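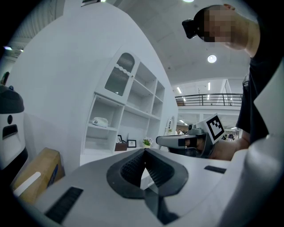

Notes, session 11: Groundwater, recharge, wells
Dong-geon Noh, 9th March

Picking up from runoff. Rain that doesn't run off or evaporate goes down. Some gets held in the soil (roots take it), the rest keeps going until it reaches the water table = recharge. Small part of the total, usually, but it's what every well lives on.

Terms, you need all of these:

Porosity - how much of the rock or soil is empty space.
Permeability - how easily water moves through it. Not the same thing!! Clay has lots of pore space and hardly lets anything through. Gravel, other way round.
Aquifer - layer that stores water and gives it up at a useful rate.
Aquitard - slows it down. Clay again, mostly.
Unconfined = water table is the top surface. Confined = aquitard above, water under pressure, so it rises in a well past the top of the aquifer.

Water budget. Rain in = evaporation + runoff + recharge + change in storage. Write the whole thing out every time, even when one term is zero. Half the lost points last year were people dropping storage.

Worked case, Wumosside. Average rain 1,235 mm a year, runoff 20 percent of that. Wet year was 1,405 mm. Does recharge go up by the same share? No. Evaporation stays near where it was, the soil is already full by December, so most of the extra has to go to runoff or recharge. Which one depends on slope and how hard it comes down. We did the steep side in class, do the flat side yourselves.

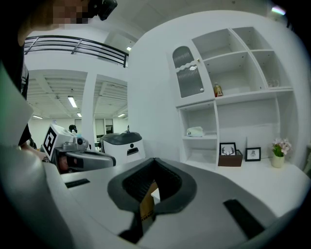
Last updated: 3 days ago by Gyu-bin Seok (fixed units in the Wumosside case)

Wells. Pump one and the water table around it dips, shape is a cone, hence cone of depression. Pump harder, cone gets wider and deeper. Two wells too close and the cones overlap, both drop more than either would alone. The Brindico wells are the one to remember: new deep well, neighbors' shallow ones went dry the same summer, aquifer itself was nowhere near empty. Level fell below the bottom of their pipes, thats all.

Near the coast same idea but salt water moves in from below. Slow to start, very slow to undo.

Darcy's law: Q = K i A. K is conductivity, i is the gradient (drop in head over distance), A is cross section area. Check the units before you plug in, K is often per day and people use seconds. Flow goes from high head to low head, which can mean uphill in the ground. Draw the arrows on the contour map at right angles to the lines.

Skip the section on fractured rock, not on the test. Springs are, read that part.

For next time: flat side of the Wumosside budget, plus a sketch of a confined and an unconfined aquifer with a well in each. Lable the water levels. Hand it in to Gyu-bin, on paper.

Related
Runoff and the storm hydrograph
Soil moisture: field capacity, wilting point
Reading head contours
Song Valley springs, reading list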